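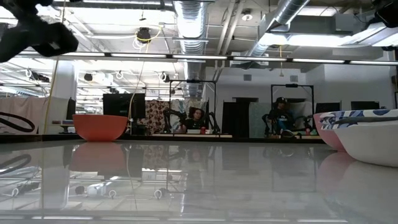 *Fig. 4. Three bowls on the gloss white top. The orange one stands by itself, left of center; the pink one and the larger blue-patterned one keep each other company at the right.*

## 4. Living with the Gloss Top

Congratulations on choosing the Wunedden table in gloss white. You were offered matte. The Indar finish you picked instead is a polished surface that shows you everything you put on it twice, once the right way up and once upside down. This section covers setting it out with bowls, moving them about, and keeping the shine you paid for.

If you bought the matte version, skip to Section 5 and enjoy your evening.

### 4.1 Before the first bowl

1. Peel off the protective film. It comes away in one sheet if you start at a corner and go slowly, and in 18 strips if you don't.
2. Wait 10 minutes for the static to settle. Dust in the room will have noticed the table by now.
3. Wipe the top with the Yadav cloth supplied, using long strokes from the back edge toward you. Circles leave swirls, and they show best when company is over.
4. Turn on the overhead lights and crouch until your eyes are close to table height. Any streaks will introduce themselves. Repeat step 3 until you stop caring.

> **Note:** Paper towels are not a cloth, whatever the packaging says.

### 4.2 Checking your bowls

Turn each bowl over and run a thumb around the foot.

- **Plastic:** Usually fine. Look for the little molding nub in the middle of the base and trim it if it sticks out past the rim of the foot.
- **Glazed pottery:** Check for a rough, unglazed ring. If it feels like fine sandpaper, it will behave like fine sandpaper. Stick on the felt dots from bag C.
- **Anything with a crumb stuck to it:** Wash it. We shouldn't have to print this, but the warranty desk at Wilirside asked.

### 4.3 Setting out

1. Put the everyday bowl down first, open side up, well in from the edge. A bright color is handy here. White on white is elegant until you set a jug down on it.
2. Group the remaining bowls to one side. They can sit close, one a little behind the other, but leave enough of a gap for your fingers.
3. Put the patterned bowl at the front of the group. If the decoration is around the outside, it does no good hiding at the back.
4. Step back and look at the reflections. A bowl standing on a smear has a smeary twin.
5. To change your mind, **lift, then lower.** Do this every time, including when you only want to nudge it an inch.

> **Caution:** Do not slide bowls across the top, full or empty. The finish was tested through 1,095 days of normal use, and sliding was not considered normal.

> **Caution:** Hot dishes need a trivet. The top won't crack, but it will go cloudy in a perfect circle, and you'll be putting the fruit bowl there forever.

### 4.4 Daily care

1. Clear the table completely. Wiping around the bowls leaves a map of where they stood.
2. Wipe with a damp cloth, then a dry one.
3. Put the bowls back by the method in 4.3, step 5.

Rings from wet bowls come off with warm water and one drop of dish soap. Two drops will give you a haze and a second job. For scratches you can feel with a fingernail, see Section 9, Repairs, or consider a tablecloth.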